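Stundska trials folded-only rule for donated shirts

The Stundska exchange store took in 2710 garments and 406 books in December. T-shirts are now folded before they go into a basket.

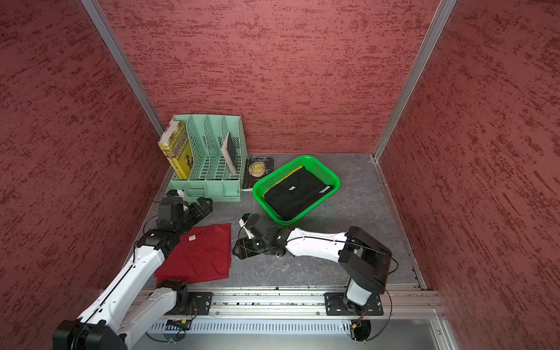
Folded T-shirts and paperwork slots used for books, Stundska

Shirts lie flat, collar up – the size label can then be read.
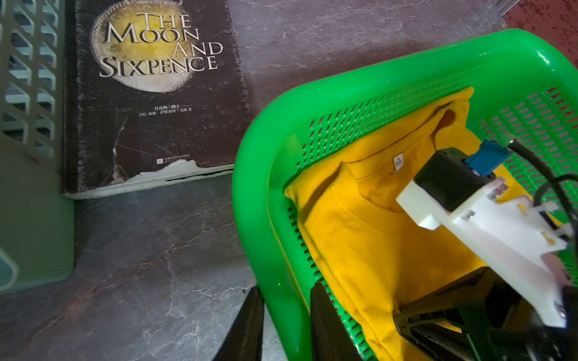 Books

Upright in the file organiser, or flat beside it.
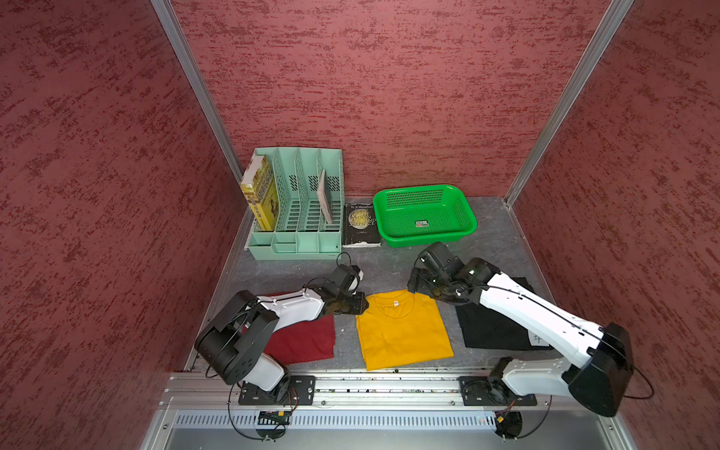

Baskets

Colours may be mixed. Lumbantobing branch, with 2308 garments, adopts the rule at 1700.
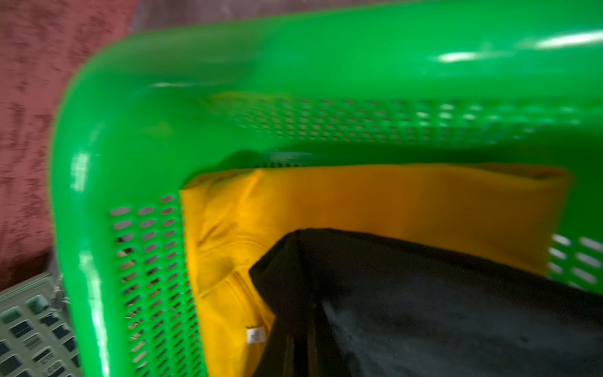 Ditia asked whether long sleeves would be covered, and said a second basket would suit them better.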